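Cormier flat-pack shelf unit, light wood finish – had it 4 weeks now. Quick review as Kanchan Dubey asked me on the street group and I'd rather type it once.

**Short version:** good shelves, bad instructions, would buy again for the back room but not for anywhere guests sit.

**Buying it.** Ordered in October from Inden. Came in two boxes, second one three days after the first. Of course the fixings were in the second one. Driver left it against the side gate, fair enough, I'd ticked that. One corner of the outer card squashed but nothing hurt inside. Plenty of padding, took two goes at the recycling bin.

**Putting it up.** The box says 31 minutes. Very exact. Took me most of an afternoon, with tea. Drawings are tiny and step 8 shows the side panel the wrong way round, or I read it the wrong way round, either way I had to undo the whole left side and start again. Poonam Garg has the same unit and did exactly the same thing at exactly the same step, so I'm blaming the drawing.

Tips if you're doing it alone:

- lie it on its back on a blanket, not on its side
- don't tighten anything till all the shelves are in
- the allen key supplied is soft, use your own
- wall strap goes on BEFORE you push it against the wall. Ask me how I know

You don't need a drill except for the strap. Screw for the strap is supplied, wall plug isn't. Mine was a plaster wall so I had to go and find a proper fixing, which meant another trip out in the rain.

**Stability.** Much better than I expected. No wobble side to side once the back rail is on. A little bit of give front to back before strapping, none after. I've got the feet turned out a touch as the floor slopes towards the door. Feet are adjustable but only just, maybe a couple of turns in them.

**Depth.** Biggest grumble. The website gives the outside depth, and by the time you take off the lip at the back you've lost a bit. Paperbacks fine, folders fine, anything in a wide flat box sticks out over the front. Not dangerous, just untidy, and you catch it with your sleeve. If you're storing board games or boxed sets measure them first, and measure the shelf not the listing.
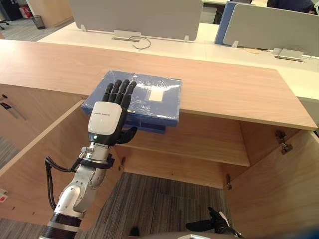
Same with the Plasel storage tubs if you were thinking of those. The small ones fit, the medium ones don't unless you turn them sideways, and then you can only get one on each shelf. I ended up putting the mediums under the bed and buying more smalls. Annoying but they do stack nicely.

**Finish.** Nice colour, pale without going yellow. Wipes down with a damp cloth. Had a mug on it overnight and no ring. The edges are the weak point – there's a strip along the front that's a bit sharp at the ends, I took it off with fine sandpaper. Two minutes job. Smell when you unpack it, sort of gluey, gone in under a week with the window open.

Shelf height is adjustable but the holes are quite far apart so you don't get much say in it. I wanted one tall gap at the bottom for the printer paper and the iron and got it, but it leaves a silly thin gap at the top that only takes envelopes.

**Weight.** No sag so far. The middle shelf has all my cookery books on and a row of old magazines I should throw out. Will update if it starts to bow. Poonam's has had hers since the spring and says there's a slight dip on the one with the records, but records weigh a ton.

**Compared with the Trundness one.** I had the Trundness in the last flat. Cheaper, deeper, uglier. Went together in no time but it leant, and the back was that thin stuff you nail on which pops off when you move it. Cormier has no back panel at all, just the rail, so things can drop down behind. I've lost a pen and a birthday card already. If you rent and move a lot get the Trundness and don't get attached. If it's staying put, this one.

**Customer service.** One shelf peg missing. Emailed, got a reply the next day and a little bag of 4 in the post, no fuss, no photos of the packaging demanded. Full marks for that. Phone line is hopeless though, gave up after the second lot of hold music.

**Would I pay full price?** Probably not. I got it in the sale, and at that price very happy. At full price I'd want a back on it and instructions you can read without a magnifying glass.

4 stars. Would be more with an extra inch of depht.

November 29, 2020

Kanchan – yes you can borrow the good allen keys, they're in the hall drawer, just knock.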